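The long way to Clornard

She had the map open before I got my jacket off. It was a paper one, folded so many times that the creases had gone white, and her finger went straight to a line so straight it might have been drawn with a ruler.

"There it is," she said. "My favorite road anywhere. Isn't it great?"

I had come to talk about Cerel, the touring guide she has been putting together for cyclists, and I'd planned to start with how the routes get picked. We started with the Clornard road instead and stayed on it for most of the afternoon, which was fine by me, as I had been out there once myself and had not stopped thinking about it either.

The full ride is 62 miles and most of it is ordinary, pleasant country. The part she loves is the last stretch, where the bends stop, the grass goes flat on the left and you see the tower for the first time.

"You come around the last curve and your head goes up," she said. "You can't help it! It's been trees and fence posts all morning, and then there's this one tall thing at the end of the road with sky all around it."

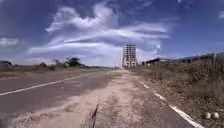 The tower at the end of the long straight, with sand across the road.

She first rode it seven years ago by accident, having missed the turn for Ratanaporn. She had a banana, one bottle of water and no idea how far the road went. She says she sang most of the way, badly, and that when she got home she wrote four pages about it that later became the opening of the guide.

What did she write about for four pages, I wanted to know, on a road with no corners?

"Everything! The surface, mostly. People laugh, but if you're on narrow tires the surface is the whole story. You've got your smooth asphalt, then you've got sand, and you have to decide early which side of it you want to be on. It looks so soft and pretty from far away, kind of pink in some light, and then you're in it and your front wheel has its own ideas."

Her advice is to ease off before the sand, keep your hands light and go through in a straight line. She also likes to watch the paint. The white edge line is her handrail, she told me, and on a windy day she'll pick a spot on it far ahead and ride to that, and then pick another.

I asked about the tower. She has never been up to it and doesn't want to. She likes it as something to aim for. In the guide it has its own small symbol on the map, a tiny rectangle she drew herself, and she was very pleased to show me that it is the only one in the book.

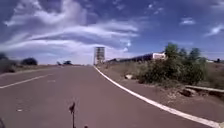
A reader of Pelleo, the newsletter where parts of the guide first ran, wrote in to disagree with all of this, saying the tower is the cruelest thing on the whole route, that it stays the same size for an hour, and that the only way to get through is to look at your handlebars and think about lunch. She read me the letter with enormous delight. It's going in the next edition, word for word.

"And they're right, it does stay the same size," she said. "I just think that's wonderful. You stop checking. You start noticing the grass, or how one shrub is shaped, or you hear your own chain. I fixed a squeak out there I'd had for months, just from finally listening to it."

She goes in September if she can, early, and tries to be on the straight by 8 in the morning. Her record for the whole ride is a little over five hours, and she mentioned it only because I pushed. She would much sooner talk about stopping. There are 38 stops marked in the guide, and plenty of them are just a wide bit of shoulder with something nice to look at.
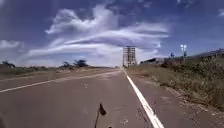
The shoulder, in fact, gets nearly a page to itself. She tells riders to use it for breaks and for letting faster traffic by, and to check it well ahead for cracks before they steer onto it. Loose stones collect toward the outer edge, so she puts her foot down close to the white line side, drinks, eats something salty and gets going again.

"I always tell people to bring more water than they think, and a snack they really like," she said. "Not a virtuous one. Mine's fig cookies."

By then it was getting dark and we had covered exactly one road out of the whole book. She folded the map up along the white creases, then unfolded it again to show me a shortcut back toward Ratanaporn that she hasn't tried yet. She's hoping to ride it next month, and she has asked me along. I've already put new tires on.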